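Plornness visit notes: the gripper bench at Giltari

Posted April 2024

Quick write-up before I forget half of it. Train was late, I missed the coffee and the welcome talk, and walked straight into the bit I'd come for, the session on looking after hand-held grippers. So no notes on the company history. Sorry. Ask somebody who was on time.

Giltari has the ground floor and part of the floor above. Downstairs is offices and a lot of boxes. Upstairs is where they record, and the room we got was the bathroom one. Toilets against the wall, paper holders, real tile look floor. They call it the Oridden cell. Everything that gets taught in there is bathroom work, lids and paper and buttons, and the people doing it carry a gripper in each hand.

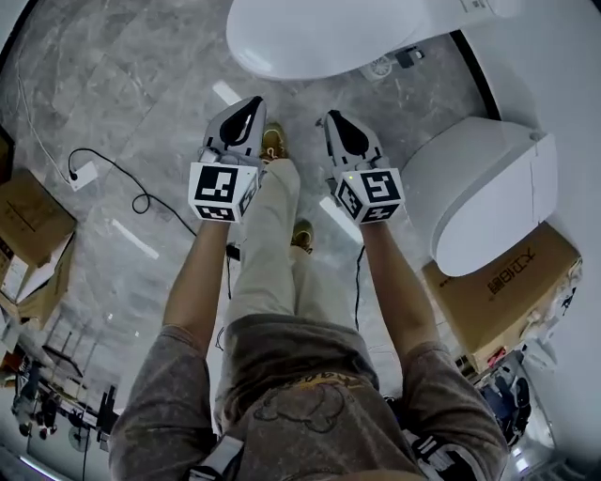 Photo: Giltari visit handout, Oridden cell

First thing they went into was the cube mounts. White, marker patterns on the faces, and the whole setup hangs on them. If a cube sits a hair crooked the tracking is off and you don't find out till the data gets checked. They wipe the faces with a dry cloth, never a wet one, becuase a wet one left streaks in March and they lost a day to it. Scuffed face, new print. No touching up with a pen (somebody in our group asked, clearly somebody who has done it).

Then cables. Longest part of the talk by far and I was glad of it, cables are what kill us back home too. Their rule is slack at the wrist and nothing tight at the connector. Cables get swapped after 48 hours of use, good or not. I asked if that wasn't wasteful. Answer was a drawer of old ones that had gone intermittent, and you could wiggle each one and feel nothing wrong. Fair enough.

Fingers next. Open, close, look at the gap. If the two sides don't meet evenly you back off the 2 screws at the base, close on a shim, tighten again. Takes less time than it took me to write that. Don't tighten with the fingers open, they said it several times. The inner pads wear at the tip first, so check the tips and ignore the rest.

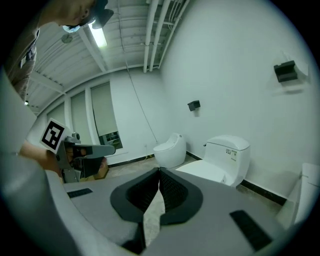

They keep a sheet per gripper and per side, left and right never get swapped around mid-job. I liked that. We mix ours freely and then wonder why the numbers drift. The sheet is paper, on a clipboard. They tried a tablet and went back. Columns for pads, screws, cable, cube, and a wide one for "felt odd", which is the one they read first. Going to steal that column.

Calibration is every morning and again after any drop. Any drop, even onto a shoe. You hold the pair still facing each other, run the check, move them apart slowly, run it again. The software is Vainio, which I hadn't seen before, plain gray window with a red or green bar and not much else. Red means start over. On red twice the gripper goes to the bench and you take a spare. No arguing with it. They have 24 grippers in rotation so there's usually a spare, lucky them.

Cleaning the pads: soft brush, then tape to lift the lint. Paper dust is the big one in this cell for obvious reasons. It packs into the texture and the grip goes slippery long before it looks dirty. They do it at each break. I said we do it weekly and got a look. 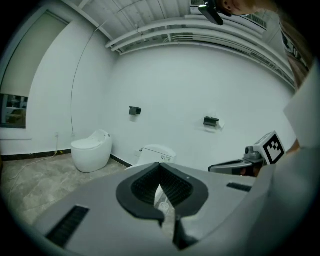
Asked about the glossy stuff too, porcelain and shiny tile. Reflections off the ceiling lights bother the cameras more than the tracking does, apparently. They've moved the lights once and might move them again. Blinds down or part down depending on the hour. No clean fix, they said so straight out, which I appreciated.

Lens wipe is the last thing before recording and the first thing after. Separate cloth from the cube cloth! Different color, hung on a different hook. Small thing but I've seen what brush lint does to a lens.

Pads get replaced at 900 cycles, or sooner if the sheet says so. I didn't get to see a full pad change, we ran out of time and there was another group waiting on the stairs. Was told it's glue, press, leave overnight. Would have liked to know which glue. If anyone in the second group wrote it down, please send it over.

Lunch was sandwiches, fine, gone fast. Afternoon was a slide talk on storage and I'll admit I took two lines of notes, one of which I can't read.

To do for our own bench: sheets with the odd column, second cloth, stop mixing lefts and rights, order cables. Getting there next time: take the earlier train, the entrance is round the back by the loading door and the bell dosen't work, so knock.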